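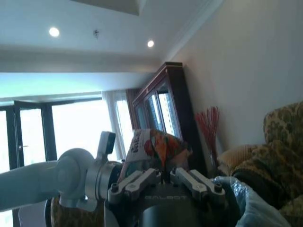 Printed snack bag, upright, top edge crumpled.

Bimwood Flexible Packaging: Frequently Asked Questions

Ordering

What is the minimum order?
1,000 bags per design for digital print. Gravure minimums depend on bag size and are given in the quote. Two flavors with different artwork count as two designs, even when only the flavor name changes.

Can I order blank bags first?
Yes. Blank bags ship from stock in clear, matte white and metallized silver. They are made of the same film as the printed bags, so filling and sealing trials on blanks carry over to the final product.

Do you sell through distributors?
Jumden handles small orders of stock bags. All printed work is ordered from us directly. Jumden cannot quote for it or change the artwork on an open order.

How long does production take?
Digital orders leave the plant 11 working days after proof approval. Gravure orders take longer on the first run because the cylinders have to be engraved. Repeat runs use the stored cylinders. We close for inventory in January, and proofs approved during the closure are dated to the first day back.

Film and barrier

Which film should I choose for fried snacks?
Metallized film in most cases. Frying oil goes rancid with exposure to oxygen and light, and clear film gives little protection from light. If you need a window, keep it small and place it on the back panel.

What is the difference between OTR and WVTR?
OTR is oxygen transmission rate. WVTR is water vapor transmission rate. Both are measured on flat film under fixed temperature and humidity. A low WVTR keeps crisp products crisp. A low OTR slows oxidation. The values on our data sheets do not include the seals or any damage from folding.

Does creasing affect the barrier?
It can. Sharp folds may open pinholes in the metal layer. Products with hard edges, such as broken crackers or whole nuts in the shell, cause more of this than puffed products. Ask for flex-tested figures if your bags will be packed tightly or shipped far.

Can you tell me the shelf life?
No. Shelf life depends on the recipe, the fill conditions, the gas in the bag and the storage temperature. We supply film data. The product test has to be run by you or by a food lab.

Sealing

What causes leaking seals?
The usual causes are crumbs or oil in the seal area, jaw temperature too low, dwell time too short, and worn jaws. Check for crumbs first. Raise the temperature in small steps and cut a sample at each one. Film that shrinks or turns wavy near the seal is too hot.

How do I check a seal without lab equipment?
Hold the closed bag under water and press it gently. A steady line of bubbles shows the leak. This finds gross leaks only. For weak seals that still hold air, use a peel test or a burst tester.

Should I flush with nitrogen?
For fried or high-fat products, usually yes. Measure the residual oxygen in the closed bag at the start, middle and end of each run. Gas flow settings on the machine are not a substitute for that reading.

Does the bag need so much empty space?
Some headspace is needed. It cushions the product in the case and leaves room to close the bag above the fill line. Bags shipped to high altitude swell, so do not fill them to full pressure. Check local rules on slack fill before you fix the bag size.

Artwork

What file format do you accept?
PDF with fonts outlined and images at print resolution. Put white ink on its own layer and name the layer White. Files with no white layer are returned.

How close to the edge can I print?
Keep text and barcodes 3 mm clear of every seal and fold. Background color should run past the cut line. The template for each bag size shows both limits. The widest stock template is 202 mm; anything wider is quoted as a custom size.

Can you print text in other languages?
Yes. We print what is in the file and do not check translations. Have a native reader approve the proof, including line breaks.

Why does the color look different on silver film?
Ink is partly transparent. Without white underneath, the metal shows through and colors look darker. Order a printed sample if brand color matters. Screen proofs do not show this effect.

Disposal

Are the bags recyclable?
The Skarnosari range is a single-polymer film accepted by some store drop-off programs. The metallized laminates are not. Do not print a recycling mark until the local program has confirmed it in writing.

Questions about film data sheets go to Senad Yordanov, technical support. Please include the order number and the lot code from the carton label.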